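Home | Stories | Poems | Submit | Back Issues | About

Filed under: Short Fiction, Work and Money

The Cement Shares

Austra Navickas bought her first shares in Grandomard in January, when the price was low and the heating in her flat was broken. She was forty-six years old and she did the accounts for a company that sold roof windows. She knew nothing about the stock exchange, but she knew that Grandomard made cement, and she could see from her kitchen that people were still building.

"Cement is slow," her brother Babaei told her on the telephone. He was not her real brother. Their mothers had shared a house in Idano for many years, and the two children had grown up at one table, so the word had stayed. Everybody used his surname, even his wife. "You should buy something quick. You should buy Plondo."

"What does Plondo make?"

"It does not make. It rents cranes."

She wrote the word cranes on the back of an envelope and put the envelope under the bread tin.

In the evenings, after eight, she read the annual report of Grandomard. It was long and it was printed in a pale grey letter which made her eyes tired. There was a letter from the chairman, who wrote about headwinds. She looked up headwinds in the dictionary. Then there were pages of tables, and here she felt at home, because a table is the same in every language. She followed the money down the columns with a pencil. She found a quarry that had been closed and two kilns that had been repaired, and a sum set apart for a court case about dust.

She owned 873 shares. It was all the money that her aunt had left her, minus the price of a good coat.

In the spring the shares went down. They did not fall, as they do in films, with men shouting into two telephones. They went down like water in a bath when the plug is not quite tight. Every morning on the tram she looked at the number, and every morning it was a little smaller, and she put the telephone back into the pocket of the good coat.

"Sell," said Babaei. "Plondo has gone up again. My neighbour has bought a boat."

"Where does he keep it?"

"In front of his house. He has no water yet."

At the office she began to listen to the drivers. They came in at half past seven to collect their papers, and they talked while the coffee was running. One said that the flats by the old dairy were standing still because no concrete was coming. Another said that he had waited a whole morning behind the mixers on the road to Idano. She asked him which colour the mixers were. He looked at her with some surprise.

"Green," he said. "They were all green."

The mixers of Grandomard were green. She had seen them on page 2 of the report, standing in a row under a very blue sky.
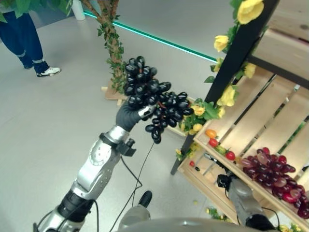

Issue 8, p. 31

She took the bus to Idano the next free morning that she had. She told herself that she was going to visit the grave of her mother, and she did visit it, and pulled out the grass along the stone. Afterwards she walked to the end of the village, where the fields had once been. Now there was a fence, and behind the fence a hole so large that the diggers at the bottom seemed to belong to a child. The green mixers were waiting along the road with their drums turning.

A man in a helmet came to the fence and asked if she was looking for somebody.

"What will it be?" she asked.

"A hospital. And after it the school, and then the road to both of them."

"And how long will you need cement?"

He laughed. "Madam, until my pension."

She thanked him. There was an hour until the bus, so she sat on the low wall by the shop where she and Babaei used to wait for their mothers, and she ate the sandwich she had brought. A thin white dust was lying on the leaves of the hedge. She drew a line through it with her finger and thought about the court case, and about the people who hung their washing behind that hedge. This thought had not been in any of the tables. It stayed with her for the whole way home.

Babaei rang in the evening.

"Plondo has stopped paying for its cranes," he said. His voice was small. "They were not its own cranes. Did you know this?"

"No."

"I had only a little. But my neighbour." He was quiet for a moment. "What did you do with yours?"

"I have kept them."

"And are they up?"

"No," said Austra. "Not yet. I was at your mother's hedge today. It needs to be washed."

"A hedge?"

"Come at the weekend," she said. "Bring a long hose."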